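Chapter 9
Learning from Demonstration with Two Arms

In Chapter 3 the robot had one arm and the objects were rigid. A block that was pushed stayed the same shape, and its position could be written down as a few numbers. Cloth does not allow this. A shirt dropped on a table twice will land in two different heaps, and no short list of numbers describes either of them well enough to plan from.

One way round the problem is to skip the description. A person drives both arms through the task many times, the camera images and joint positions are stored, and a network is trained to predict the next few joint positions from the current image. The method is called behaviour cloning. It needs no model of the cloth, but it does need good demonstrations, and most of this chapter is about what makes them good.
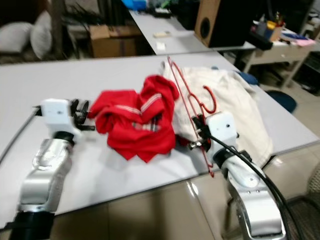

Text by Brayan Mosquera
Revised Sat 25 May

Garments and a hanger make a hard test. The right gripper has hold of the red hanger, which lies across the cream-white garment, while the left gripper is open and faces the crumpled red one. The two arms need different things at the same moment. A hanger is thin and stiff, so a small error in the angle of the grip becomes a large error at the hook. A garment forgives a poor angle but hides its own edges in the folds.

The Irker study, which we follow through the chapter, used 56 demonstrations of a hanging task. The first policy trained on them reached for the garment reliably and then stopped, with the fingers open. The authors traced this to pauses in the recordings. Operators had waited while deciding where to grip, and the network had learned to wait too. Cutting the pauses out of the data and training again removed most of the stops.

Section 9.1 sets out the training loss. Section 9.2 deals with predicting several steps at once, and compares the Campbell and Seker schemes for joining the predicted pieces together. Readers who have not met convolutional networks should read Appendix 2 first.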